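Cendstead Day Kitchen
Progress report for April, to the Delorme fund
Prepared by Nanna Kvaran

Dear Ms. Vidal,

With this report I inform you of the work in the day kitchen since our last letter. You asked for less general text and more about what happens at the table, so I have tried to write it this way.

Attendance. The lunch table is open on three mornings each week, as it was planned. Six people come always, and others come when their family can drive them. Ginette Chauvin leads the preparation and Remo Zanetti does the shopping. We start at 9:30 with tea and we eat at noon.

Fruit and vegetables. The grant asks that every meal has fresh produce in it, and that the guests take part in preparing it. The first part was easy. The second part took longer, for the reason that several guests did not like to stand at the counter. In the middle of the month we moved this work to the dining table, where everybody can sit. Ginette puts a few things in a tray and passes it from one person to the next. They smell, they say the name, they talk about how it was cooked at home. Then we decide together what goes in the soup and what stays for the afternoon. This made the mornings slower, but the guests speak more with each other now.

Eggplant was a difficult subject. Two guests refused it completely in the first weeks. Remo baked it with oil and garlic and one of them has changed her opinion. The other one has not, and we cook him a potato.

Spending. From the grant we have used 1088 for food and small equipment. The larger part was food. The kitchen knives were old and we bought new ones with a thick handle, which are easier for stiff hands. We also paid the delivery from Vuvadico for the heavy items — flour, oil, rice. The receipts are sent separately by Amber Rudd.

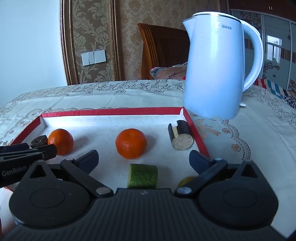 Mandarins are still the favorite for the afternoon, and cucumber is eaten at every meal without discussion. Dried fruit we buy in small amounts, as it is expensive and some guests cannot chew it well. Ginette soaks it in warm tea for them.

Difficulties. The oven was out of use for over a week and in that time we made only soup and cold plates. It is repaired. We also have too little space in the refrigerator, and on shopping days a part of the vegetables must stay in the hall, where it is cool enough for the moment. In summer it will not be.

Next period. We would like to begin a fourth morning, only for baking, if the budget line for equipment can be used for a second refrigerator. The guests from Brorotow have asked to join us, and Remo will visit them to speak about transport. Please let me know if the change in the budget line needs a formal letter.

With kind regards,
Nanna Kvaran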